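How warm is a rented room? My housing project, part two

So for my project I wanted to find out how people in rented flats keep warm without putting the heating up. I picked this because my own flat on the Esden estate is freezing from about teatime onwards and I was fed up with wearing a coat to do my reading! I sent a form round three blocks (Esden, Trirnmont and the newer one, Skonusura Court) and got 40 replies, way more than I'd hoped for.

The first question was just "what do you do first when you feel cold?" I was sure everyone would say socks. In fact 25 people put a blanket, and only a handful mentioned clothes at all. Quite a few keep one over a chair all winter so it's always there to grab.
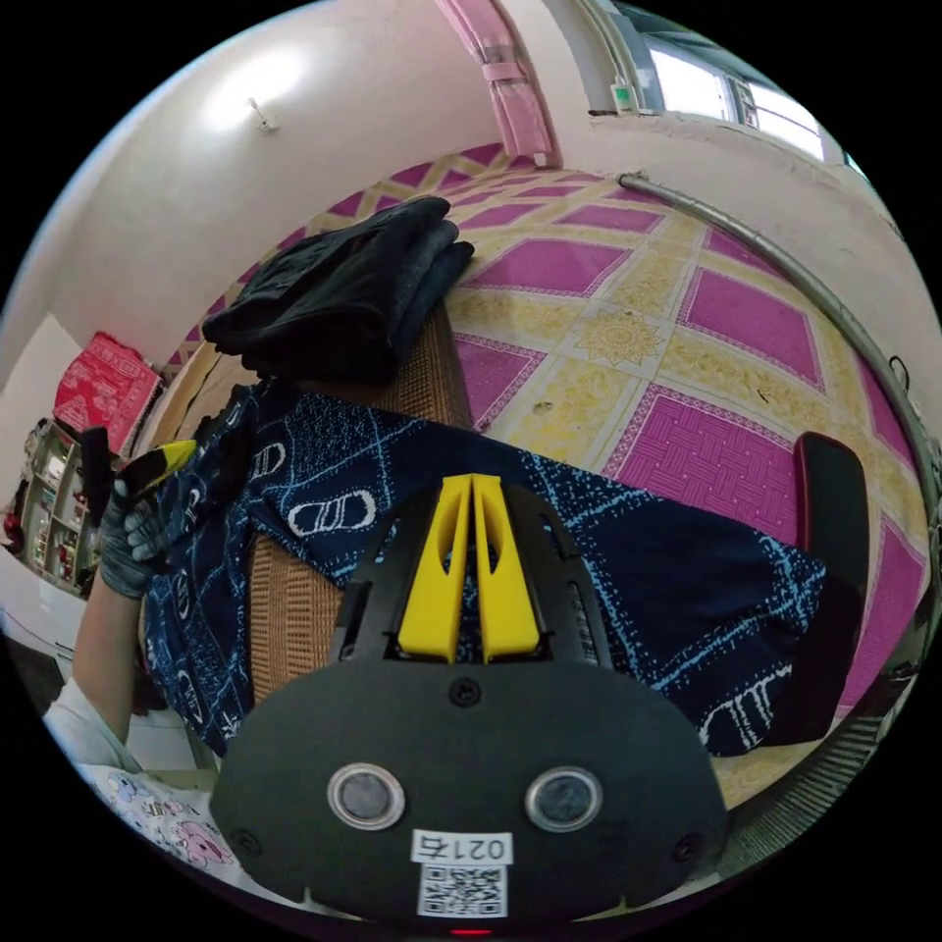 The answers about draughts were messier. I'd asked people to say where the cold came in, and lots of them wrote "everywhere" (fair enough, but hard to put on a chart). When I went back and asked again, 17 said windows, and the rest were split between the front door and the floor. Trirnmont has the old metal window frames, so that made sense to me, but Skonusura Court is nearly new and people there grumbled just as much.

I also borrowed a Vakulenko room thermometer from the department and left it in my own living room for a week in February. My readings have a gap on the Monday where I forgot to write anything down, sorry. The room was always coldest just before seven in the morning, and having friends round in the evening warmed it up more than I expected.

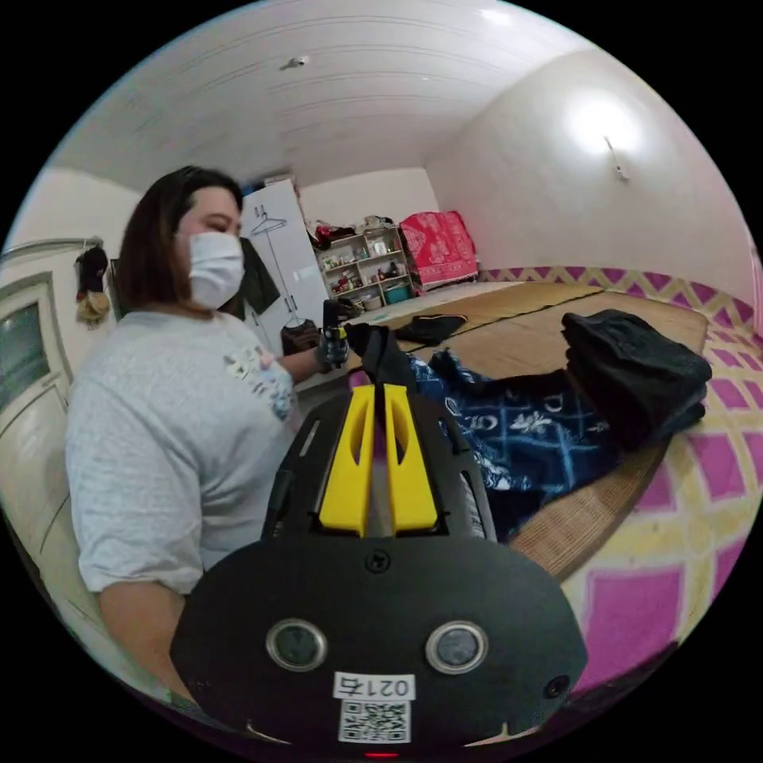
Sitting indoors in a short-sleeved T-shirt and face mask.

If I did this again I'd ask which floor people live on, as I left that off the form completely and it was the first thing my tutor wanted to know. The full table of replies is at the back, after the form.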